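Omia releases bin-picking planner that works around hoses and cables

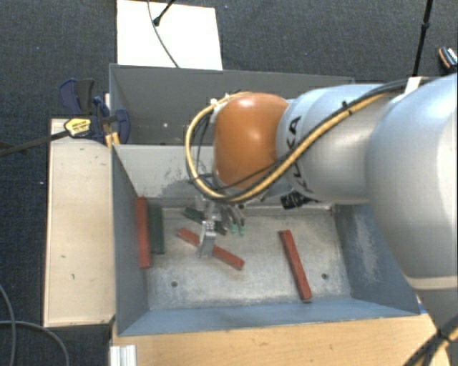

BIRPORT, May. Omia has released version 8 of Stikville, its planning software for robot arms that pick parts out of bins. The new version is available now to existing licence holders and goes on general sale in Australia and New Zealand next month.

The main change is in how the software handles the hoses and cables that run along an arm. Earlier versions treated the arm as a set of rigid shapes and left it to the integrator to add a safety margin for everything strapped to the outside. In Stikville 8 the user enters the length of each hose and the points where it is tied down, and the planner works out how far it can swing before it checks a path against the bin walls.

"Most of the stoppages our customers reported in deep bins had nothing to do with the gripper," said Zineb Salem, head of planning software at Omia. "The arm would find a good grasp, go in, and a loop of hose would catch on the rim. People fixed it by making the margin bigger, and then the robot couldn't reach the corners."

The release also includes a new grasp ranking step for long, narrow parts such as bar and tube. The software scores each part on how close it lies to a wall, whether another part crosses it, and which way the gripper has to turn to reach it. Parts that can't be reached are left for a later pass, and the operator gets a message if only those parts remain.

Omia tested the ranking step at its Birport workshop on 2294 planned picks, using painted bars in open metal bins. The planner returned a path in 179 milliseconds at the median. Test settings and logs are supplied with the software so that users can repeat the work on their own cells.

Mac an tSaoi, a maker of gate and fence hardware, has had the pre-release version on two cells over the past few months.

"We set the hoses up in an afternoon," said Reece Whiteley, production engineer at Mac an tSaoi. "I'd still like an easier way to copy the settings from one cell to the other. At the moment you export a file and edit it by hand."

Omia says a copy tool is planned for the next update.

Stikville 8 runs on Linux and needs a depth camera calibrated to the robot base. Cell files from version 7 will open without changes, but hose settings must be entered before the new checks can be switched on. The upgrade is free for customers with a current support agreement.

Release notes and a trial licence can be requested through the Omia sales desk in Birport.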